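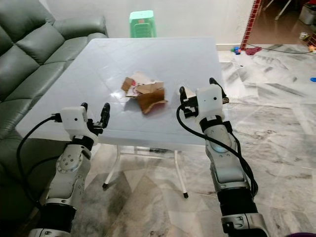
Chi-keung Chou
I'd go smaller on the pieces, myself. Palm size is fine for the bin, but worms and compost heaps like it torn down to postage stamps.

womlow70
Oh, I love this part! I tear mine on the white folding table because the bits wipe right off, and I can do a whole week's boxes in one go. Plain brown only for me – the printed bits go in the recycling.

Broder
Disagree on the printed stuff. I've put cereal boxes in my heap for years and the tomatoes were huge last August. Glossy coating, sure, leave that out.

womlow70
Fair, but where do you draw the line? Some of the red and white ones feel waxy to me.

Yau2649
Tear a corner. If you see a plastic film, toss it. And soak the thick flaps overnight, they rip like bread after that!

Chi-keung Chou
Soaking makes a mess on the table though. I do mine dry, roughly 100 pieces a batch.

Broder
Dry for me too. Tape off first, please!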